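Come steer two arms with us! Livero is looking for people to take part in a study on how well robot policies trained in simulation match what a human operator would do. We have 51 kitchen tabletop tasks built so far, and we want 100 by April.
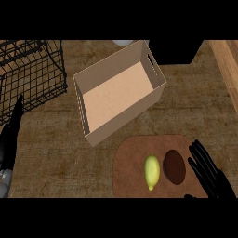 You'll spend 70 minutes at a teleoperation desk, picking and placing things your own way — slow and fussy is fine. No robotics background needed, and we'd love to have left-handed people along. Every run goes into the comparison set, which we'll share openly with the paper.

To sign up, write to Boris Kolev at the Livero front desk.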